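Finger pads slipping on knits: how to find it, fix it, and not get pinched

Writing this fast because we lost most of a shift to it and I don't want the next person to. Covers the hand-held two-finger grippers we use for the folding work. If you only fold cotton tees and towels you may never see this. Sweaters, anything with a stretch to it, yes.

Short version: the fingers close, the log says closed, the cloth stays put. Or worse, one pad holds and the other slides, and the garment twists while you think you're folding it. Arm trained on that does the same thing. Ours did.

What happened

February, we moved from flat stuff to knitwear. Soo-ah Shim did the demos, I did the checking. Everything looked fine on the screen. Then we ran the folding policy on the Vastus arm and it kept dragging the sleeve instead of lifting it. Close, drag, open, act like it was done. Take 11 it caught a loop of yarn, kept pulling, and took the whole sweater off the table with it. Arm didn't stop because the force limit was set for towels. Soo-ah hit the stop.

No one hurt. One sweater ruined. But a hand was closer to it than it should have been (mine), so this page has a safety part and please don't skip it.

We blamed the policy first. Kyung-tae Chae spent an afternoon on the training side. Wrong place to look. The trouble was in the demos, and in the demos it was in the hand unit, two separate faults on the same tool.

Signs you have it

Gripper reads fully closed on a thick fold. It shouldn't. Two layers of knit have thickness, so a full close means there's nothing between the pads, or just a few fibers.

Cloth moves sideways at close, before any lift.

Operator starts grabbing twice. People do this without noticing. Ask them.

Fuzz on one pad and not the other.

Stripes bend at the grip point. This is why I like striped stuff for testing, a plain sweater hides the twist and a striped one shows it right away.
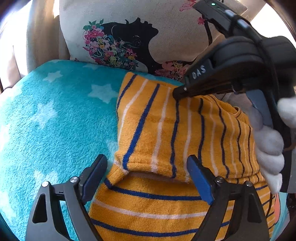 Go through your takes at slow speed and watch the moment of close, nothing else. Don't get pulled into judging the fold. Good fold, bad grip still counts as a bad take. We threw out more than I wanted to.

Before you touch anything

Unplug. Not pause, unplug. The hand unit is small and people treat it like a pair of tongs. If yours has a motor in it, as our older ones do, it can close on you.

If it's on the arm: stop button in, then power off at the box, then wait for the arm to settle. Ours sags a little when power goes. Keep your hand out from under.

Gloves are fine for demos. For taking the fingers apart, take them off, a loose glove tip fits in the linkage just right and you don't want to learn that with a finger inside.

Sleeves up, lanyards off.

What you need

Small hex driver that fits your pivot screws
Clean dry cloth
Soft brush (old toothbrush is good)
A strip of plain printer paper
A knit you don't care about
Spare pads, same batch if you can get them

Step one. Clean the pads

Brush along the ridges, not across. Lint packs down in the grooves and turns into a kind of felt, and felt on knit slides beautifully. Wipe dry. No spray, no alcohol unless the pad maker says ok. We had a set go shiny after somebody used a degreaser and they never gripped right again.

Look at the ridges from the side. If the tops are rounded over, replace both pads. Both. A new one against a worn one is how you get the twist.

Step two. Paper test

Strip of paper between the pads, close by hand, pull gently straight out. Then the same at the tip, then at the root. It should drag evenly in all the spots. Ours held at the root and let go at the tip. So the pads were meeting in a V. Feels totally fine on a towel because you grab a big wad of it. On one layer of knit you're using the tip only and there's no tip.

Step three. Pivot screws

This was fault one. A pivot screw on the left finger had backed out, you couldn't see it, you could only feel it as a tiny wobble if you held the finger by the tip. Snug it, don't crank it. Too tight and the finger sticks halfway, then jumps. Open and close it by hand a few times after each screw. Smooth all the way or back off a hair.

Do every pivot while you're in there. Mark each screw head with a paint pen line across onto the arm of the linkage. Next time you can tell at a glance if one has moved. Wish we'd done that in the first place.

Repeat the paper test. If it's still a V, the finger itself is bent or the pad is glued on crooked. Swap the finger.

Step four. Reset the zero

Fault two, and the sneaky one. Whoever set up the tool last did the zero with the loose finger. So the software thought "closed" was a bit before closed. When you tighten the screws the old zero is still wrong, only wrong the other way.

Close fully, empty, by hand. Hold it. Set zero. Open fully, set max. Close and open again and check the readings come back to the same place. On our Drodness build the zero lives in the calibration file and it does NOT reload until you restart the recorder. I forgot this, did the whole thing right, and recorded another batch on the old numbers. So: restart the recorder. Then check again.

Write the unit number on the log sheet. Ours was 1513. If takes from that unit show up in an old folder, leave them out till somebody has looked at them.

Step five. Test on the bad stuff

Fold your junk knit the way you'd do a real one. Grab a single layer at the edge, lift it a hand's height, hold, put down. Then two layers. Then the cuff, which is the hardest since it rolls.

I do 5 clean grips in a row, each kind. One slip and I start over. Kyung-tae thinks that's too many, Berkent site does fewer. Do what you like, but do it on knit, and do it on a soft surface as well as a table. On a plush surface the fingers can pick up some of what's underneath and you'll think you have a great grip on the garment. You have a grip on the blanket.

If you pinch the under layer, lower the angle and come in from the side more. That's technique, no screw will fix it.

Step six. Back on the arm

Set the force limit for the cloth you're running. Not last month's cloth. A snagged loop will pull a long way before it breaks and the arm will happily follow its path the whole time.

Add a snag check if your controller lets you. Ours on the Kong controller was simple, if the pull goes up and the gripper reading doesn't change, stop and hold. Stop and HOLD, not open. Opening with a loop on the finger flings the garment, or whips the loose end back at whoever's standing there.

First runs at low speed. One person on the stop button, doing only that. Not also filming, not also on the laptop. This was our real mistake in February if I'm fair about it. Soo-ah was on the stop and also resetting the clothes between takes, and she got to it quick but it was luck.

If it snags anyway

Press stop.
Don't pull the cloth. You will want to.
Power off at the box.
Slide the yarn off the ridge toward the tip. If it's down in the pivot, cut the yarn. Sweater's already done for.
Look at the pad for a lifted corner before you go again. A lifted corner is a hook.

Things people asked me after

Can I just squeeze harder? You can. It hides the problem for a day and flattens the ridges faster. Also your wrist will hate you.

Rubber bands on the pads? We tried it. Great grip, terrible release, the knit came back up with the fingers every time. Took them off.

Do both hand units need doing if only one slips? Yes. If you're folding with a tool in each hand and one is off, the good one ends up doing all the work and the takes look lopsided. Do them as a pair, same day, same zero proceedure.

Can the bad takes be saved? Some. If the slip was at the start and the operator let go and regrabbed, we trimmed up to the regrab. If the cloth twisted mid-lift, bin it. Kyung-tae has a script that flags full closes on thick cloth, ask him for it, don't write your own. It over-flags on thin sleeves so you still have to look.

How often? Brush before every session. Paper test when you change garment type. Paint lines, every time you pick the thing up, takes a second.

Will add torque numbers for the pivot screws when I get them from the supplier. Until then, snug. If your fingers are the older type with the press-fit pins instead of screws, teh pivot step won't apply and you'll need the spare finger set from the gray drawer.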